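Filis walking machine logs, release 2

README
Last changed: 21 Oct 2021
Maintainer: Abdul-Rahman Eshun, Akwood workshop

What is in this release

Filis is a four-legged walking machine which we build at Akwood from steel tube and second-hand hydraulic cylinders. It carries one driver in a seat at the centre. This release contains the logs of 44 walks made on three kinds of ground: packed gravel, mown grass and the concrete yard behind the workshop. Each walk has its own folder.

The first release had only 11 walks and the pressure values of the rear left leg were in the wrong unit. Please do not use it any more.

Files in each folder

legs.csv holds the knee and hip angles in degrees, one row per sample, at 200 samples per second.
pressure.csv holds the cylinder pressure in kilopascals, same rate.
body.csv holds pitch, roll and heading of the main body.
notes.txt is written by the driver after the walk. Some are long and some are only one line. We did not correct the spelling.

The time column starts from zero in every file. The clocks of the two recording boards are synchronized at power-on, but they drift a little during the longer walks. If you need exact alignment, use the sync column and not the time column.

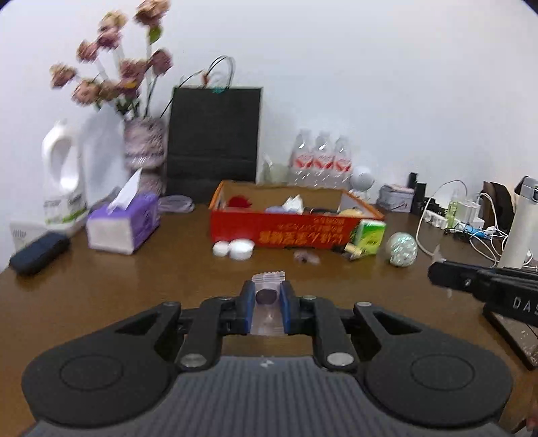
Small bag held between the blue finger pads, with the white jug on the table at left.

Ground names

The folder names begin with the place. Edell is the gravel lane, Ayaaba is the grass paddock, and "yard" is the concrete. The Ayaaba paddock has a slope toward the creek, so the roll values there are never centred on zero. It is not an error of the sensor and we left it like this.

Known problems

Walk 7 stops early. A hose fitting on the front right leg began to leak and the driver lowered the machine. The last samples show the pressure falling, and they may be interesting for somebody who studies faults.

In walks 19 to 22 the heading is not reliable. We had put the compass too near to the pump motor. In September we moved it to the mast behind the seat and the later walks are good.

Missing samples are written as an empty cell. Some programs read an empty cell as zero, please check this before you make any average.

Reading the files

Any program which opens comma separated text will work. The script plot_walk.py draws the four knee angles in one figure. It needs Python 3 and matplotlib. Files longer than 4,000 rows are drawn with every tenth row only; you can change this with the option --step.

Licence and contact

You can use the logs for study, teaching or your own machine. If you publish something, please write the name Filis and the release number. Questions and corrections go to the issue page of this repository. I answer usually in the evening, and a little slower in harvest time.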